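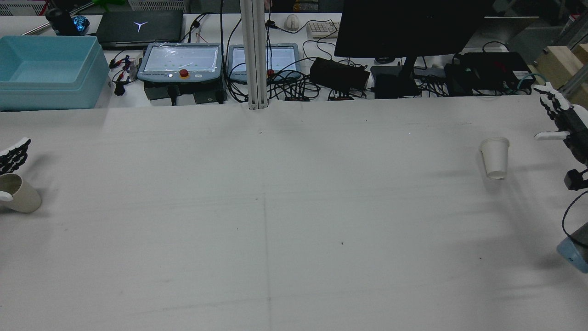

*Page last changed: Sunday, 4:10 p.m.*

**FOR IMMEDIATE RELEASE**

# Iritz Gallery opens the Majumder Collection of coastal relief prints

STOLIS — The Iritz Gallery will open the Majumder Collection to the public in June. The collection holds 367 relief prints made in and near Stolis Harbor, along with the carved blocks from which 19 of them were printed. It was transferred to the gallery under a deed of gift that requires the works to be kept together and made available for study.

The prints are woodcuts and linocuts on paper. Most are single-color impressions in black or dark brown. Subjects include the harbor approaches, net sheds, log booms, shorebirds and the gravel road that was the only land route into Stolis when the earliest works were made. Several artists are represented by a single sheet. Unsigned works are cataloged by subject and block size, and no attribution has been assigned where the records do not support one.

The opening display occupies the two ground-floor rooms. Works are hung by location, starting at the harbor mouth and moving inland to Minine, where a small group of carvers shared a press. The blocks are shown flat in closed cases next to the matching impressions, so that wear and later recutting can be compared. Light levels are held low, and the display will be rotated once during the season. Sheets that come off the wall at rotation will go back into storage and will be available by appointment.
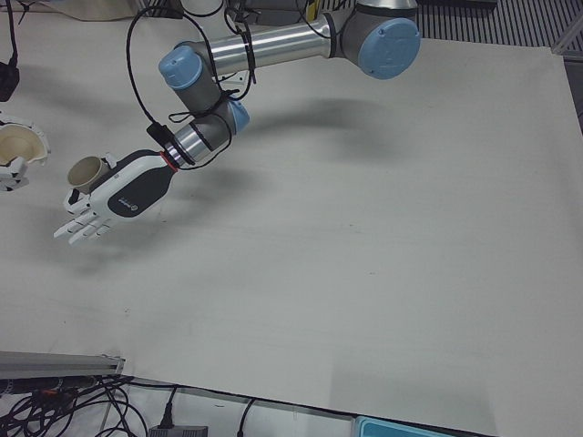

## Catalog and study access

A catalog of the full collection will be available at the gallery desk and in the reading room. Each entry gives the title, medium, sheet size, block size, paper type, inscriptions and condition. The supporting archive runs to 1,892 items — letters, proof sheets, sales ledgers and exhibition lists — and is open to readers on request. Thirteen ledgers remain closed until their bindings have been repaired.

Readers should apply in writing and list the entries they wish to see. Prints are viewed on a table in the reading room, in their mounts. Pencils only.

## Reproduction

Images of selected prints can be supplied to newspapers, magazines and broadcasters covering the opening. Prints may not be cropped, tinted or overprinted with text. The credit line is "Majumder Collection, Iritz Gallery, Stolis." Requests for book or commercial use are handled separately and carry a fee.

## Visiting

Admission to the opening display is free. The entrance on the harbor side is step-free. Large bags must be left at the desk.

**Press contact:** Press Desk, Iritz Gallery, Stolis

— END —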